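Opinion > Household > Laundry and linen

The case against the sock ball

Most advice on sock storage begins with the fold. I think it begins too late. The weak point in the process is the loose pile, and the way a pair is held together afterwards matters much less than how the pair was found.

Last May I emptied every drawer in the house at Trekolthorpe and counted 214 socks. Of these, 35 had no partner. I had been balling pairs for years, cuff over cuff, and the method had two faults: it stretched the ribbing on one sock of each pair, and it hid mismatches until the morning they were needed.

The Agudelo method, which a neighbour swears by, lays each pair flat, toe to toe, and folds it in thirds. It is sound for plain office socks. It fails on thick winter knits, which spring open, and it needs a divided drawer. The Nakar dividers I bought have 25 cells, each too narrow for a bed sock.

My own preference is an open basket with perforated sides. Pairs are laid one sock on the other, same direction, and put in without folding. Air passes through the sides, and the contents can be checked at a glance. A basket will not look tidy - I accept that - but it is quick to fill.

Seasonal socks should go first. A strong pattern is matched in a second or two, and each pair removed makes the dark remainder easier to sort. Red stripes and a Santa face are hard to confuse with anything else in the wash.
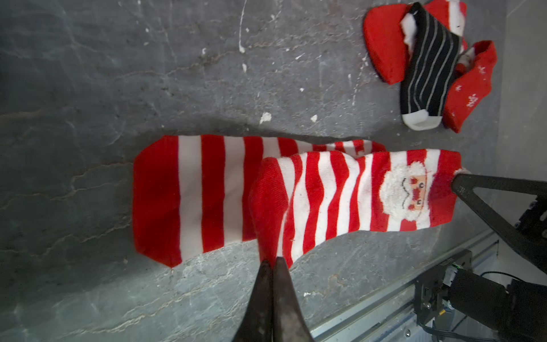
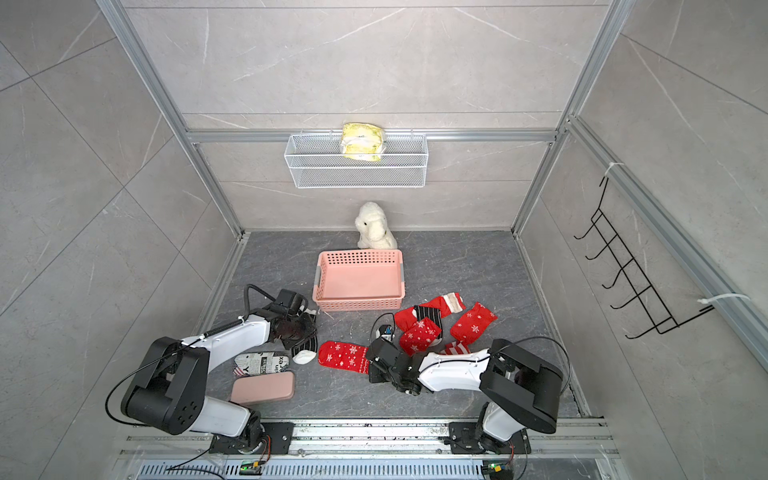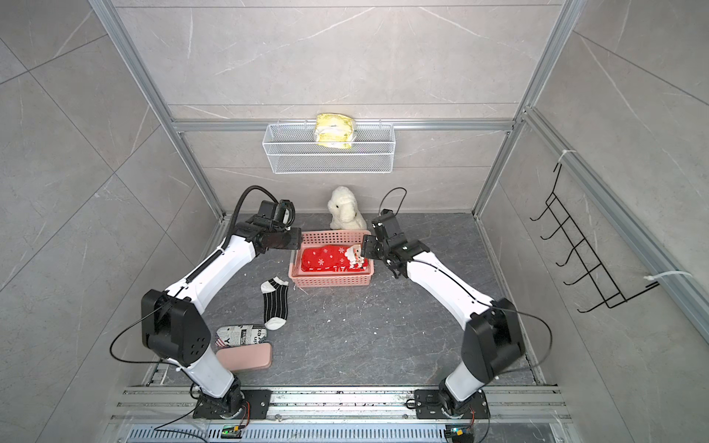
What to do with the odd ones

Keep them for one full wash cycle, then let them go. A bag of singles kept in hope takes up drawer space all year. Of my 35, six found a partner by the next wash. The rest became dusters, and the thicker ones do the skirting boards very well.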